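What the Paper Sack Carries
Converters have spent a century making the grocery bag lighter. The limits are now in the glue line.

The brown paper grocery bag is made at high speed from a single web of kraft paper. The web is folded into a tube, the long seam is glued, the tube is cut, and the bottom is folded flat and pasted. At the Trornent plant outside Lernwood, one line produces up to 1000 bags in the time it takes the operator to walk its length and back for a glue check.

Kraft pulp is cooked in an alkaline liquor that dissolves most of the lignin and leaves the fibers long. Long fibers bond at more points, and tear strength depends on how those bonds share a load. Softwood is preferred for this reason. Recycled fiber is shorter, and each pass through a pulper shortens it again.

Nesma Ait Ali runs the test room at Trornent. Her routine covers tensile strength, tear, burst and moisture content. "Moisture is the number people skip," she says. "Dry paper cracks at the fold. Damp paper stretches, and then the seam takes the load at an angle."

The square bottom

A flat-bottomed bag stands by itself because its base is a set of overlapping folds. Each fold puts a second or third layer of paper under the contents, and each layer ends in a ridge that can be felt from inside. A crooked fold moves the load to one corner. 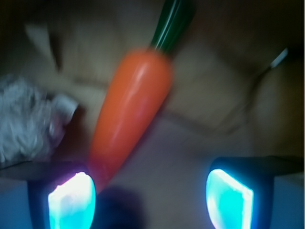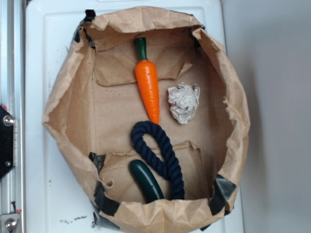
Where bags fail

Ashraf Abdelaziz, who buys packaging for the Rowlands grocery chain, keeps a log of returned bags. The most recent batch held 232. Handle patches accounted for the largest share, followed by the bottom paste. Only 17 had torn through the side panel, and most of those had a sharp carton corner to blame.

Handle patches are small and are glued near the rim, where the paper has one free edge. A twisted paper handle pulls upward on the patch and also inward, so the lower edge of the patch peels first. Trernen, a supplier of adhesives, has proposed a starch blend that sets more slowly and soaks farther into the sheet. The line would have to slow down to use it — a cost that Abdelaziz says Rowlands would accept for its larger bag and refuse for the small one.

Trials on the larger size are due to start in December.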